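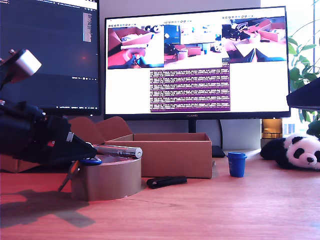
I spent the day comparing two sets of fingers for the arm, the stock pair and the ones Asanka Sikder cut for me. Round things are what I care about, so the silver cylinder held above the tape roll is a fair test. The Trasteo controller stayed on its default gains.

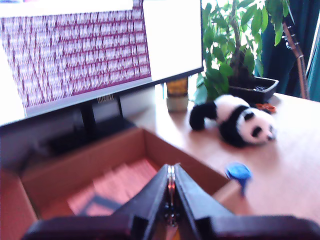

*Last updated: April 9, 2025*

I left the wrist camera exposure at 400 – going higher washed out the cardboard.

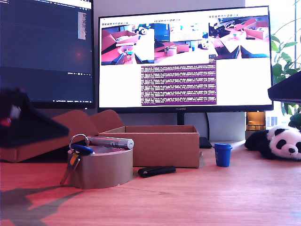
*Silver cylinder on the round container, next to the keys.*

Longer fingers are next.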